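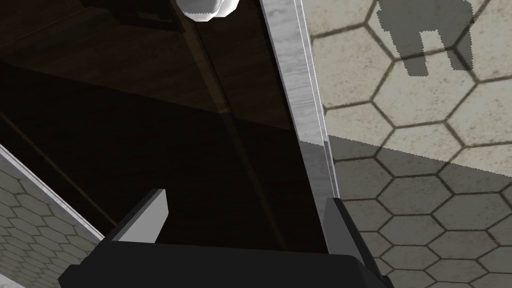 Collecting Demonstrations for a Cabinet Task in Simulation
Project report
Karthikeyan Kotian, Gilles Pruvost
Supervisor: Chandrasekhar Ramasamy

1. Purpose

Our group had the task to prepare a set of examples from which a policy can learn to work in a simulated kitchen. We named the set Nosholm. The learning part is done by another group, so this report treats only the collection.

2. Method

Each example was made by one person who moved the arm with a hand controller. We saved the view from the wrist camera, the joint positions and the state of the gripper at every step. The operator saw only the wrist view, the same view which the policy will receive. In the first week we allowed also a second view from the side, but then the operators used information that the policy does not have, and we removed those examples.

The wrist view is not easy to work with. The two fingers take up much of it, and the wood inside the cabinet is very dark close to the gripper. The tiled floor is much brighter. We discussed if we should add a lamp to the scene, and decided to keep the light as it was. The shadow of the arm on the tiles was useful to some operators for judging the height.

3. Results

We recorded 621 examples in total. After checking, 462 were kept. Of the removed ones, 71 came from the first week with the side view. The others were removed mostly for long pauses or for a collision with the metal edge of the cabinet.

4. Problems

The starting position of the arm was at first always the same. Bradley Ashworth noticed this in June, and the last 100 recordings were made with a random start. We would recommend to do this from the first day.

The labels for success were given by hand. Two persons did not always agree when the gripper stopped near the rim, and a written rule is still missing.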